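30.6.18

**Handball: Brindenden gewinnt in Greltance und bleibt im Rennen**

Die Handballerinnen von Brindenden haben das Auswärtsspiel in Greltance mit 27:24 gewonnen. Es ist der vierte Sieg der Mannschaft in der Sommerrunde. Im ganzen letzten Jahr hatte sie nur drei Spiele gewonnen, und im Mai sah es noch so aus, als ob sich das wiederholen würde.

In der Halle waren 403 Zuschauer. Für ein Spiel der Sommerrunde ist das eine gute Zahl, obwohl die Halle in Greltance Platz für ungefähr 800 hat. Aus Brindenden war ein Bus mit Anhängern gekommen, die man vor allem in der zweiten Halbzeit gut hören konnte.

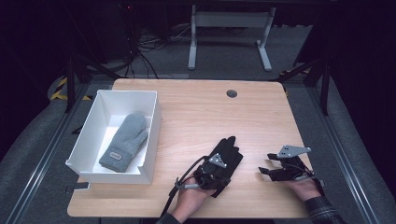 Den Sieg habe man in der Abwehr gewonnen, hieß es nach dem Schlusspfiff von der Bank der Gäste. Vorne seien zu viele freie Würfe vergeben worden, aber hinten habe jede für die andere gearbeitet. Mit einem solchen zweiten Durchgang könne man auch gegen Biwott bestehen.

Der Anfang gehörte den Gastgeberinnen. Greltance spielte schnell über die linke Seite und führte nach zehn Minuten mit 6:2. Brindenden nahm früh eine Auszeit und stellte die Abwehr um, von einer flachen 6:0-Formation auf eine offensivere 5:1-Formation. Diese Umstellung brachte zuerst wenig, weil die Kreisläuferin von Greltance mehrmals frei zum Wurf kam. Erst ab der zwanzigsten Minute wurden die Wege enger, und aus den gewonnenen Bällen entstanden einfache Tore im Gegenstoß. Zur Pause stand es 14:13 für Greltance.
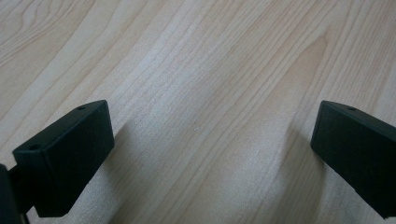 Nach dem Wechsel dauerte es bis zur 38. Minute, bis die Gäste zum ersten Mal in Führung lagen. Von da an gaben sie den Vorsprung nicht mehr her. Greltance versuchte es mit einer siebten Feldspielerin, verlor dabei aber zweimal den Ball und kassierte zwei Treffer ins leere Tor. In der Schlussphase wurde das Spiel etwas unruhig. Es gab in kurzer Zeit mehrere Zeitstrafen auf beiden Seiten, und drei Minuten vor dem Ende war Greltance beim Stand von 25:24 wieder nahe dran. Ein gehaltener Siebenmeter und zwei späte Tore aus dem Rückraum haben die Partie dann entschieden.

Für Greltance ist es die zweite Heimniederlage hintereinander. Die Mannschaft bleibt trotzdem auf dem dritten Platz, weil auch die direkten Verfolger keine Punkte geholt haben. Brindenden verbessert sich auf den vierten Platz und hat jetzt nur noch einen Punkt Rückstand. Die ersten drei der Tabelle qualifizieren sich für die Endrunde im Herbst.

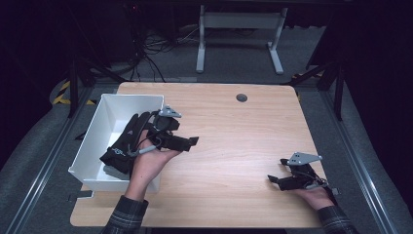 Am nächsten Spieltag empfängt Brindenden den Tabellenführer Biwott, der in dieser Runde noch kein Spiel verloren hat. Das Hinspiel endete deutlich mit 31:22 für Biwott. Damals fehlten bei Brindenden allerdings beide Linkshänderinnen, die inzwischen wieder im Training sind und in Greltance zusammen sechs Tore erzielt haben. Nicht dabei sein wird die zweite Torhüterin. Sie hat sich beim Aufwärmen am Knöchel verletzt und muss vermutlich bis zum Ende der Runde pausieren.

Gespielt wird in der Promano-Halle in Brindenden. Der Anwurf ist um 17 Uhr, die Kasse öffnet eine Stunde früher. Vor dem Hauptspiel treffen die Jugendmannschaften der beiden Vereine aufeinander, der Eintritt gilt für beide Begegnungen. Dauerkarten aus der Wintersaison sind für die Sommerrunde nicht gültig.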